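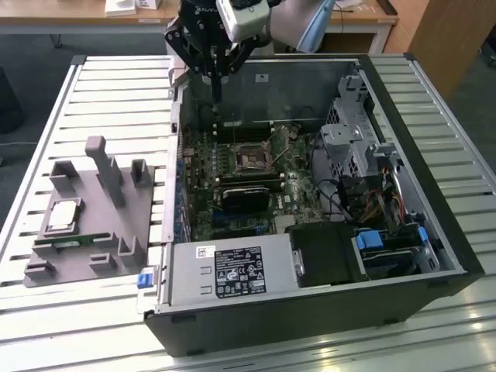 Ticket: Soler bench, Jito cell 2
Status: open
Opened by: bench lead, Trilteo refurb floor

Cell stops on memory handling. 11 stops since the April update, all cleared by hand. The tech on the bench has to walk over each time, so the hand-repair queue falls behind.

Tried: cleaned finger pads, retaught fixture positions. No change.

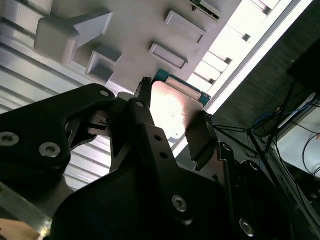
Is anyone losing bench hours over this cell?
Hours stay the same. Techs moved from pulling parts to testing and clearing stops.

Update, 11 a.m.: lowered the grip force one step. Left to do: rerun the fixture check, then log results in Civevby. Techs want a stop light they can see from the test desk. Request added.
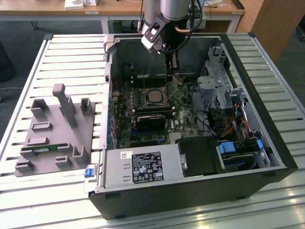
Jito cell 2: arm over open tower, parts fixture at left.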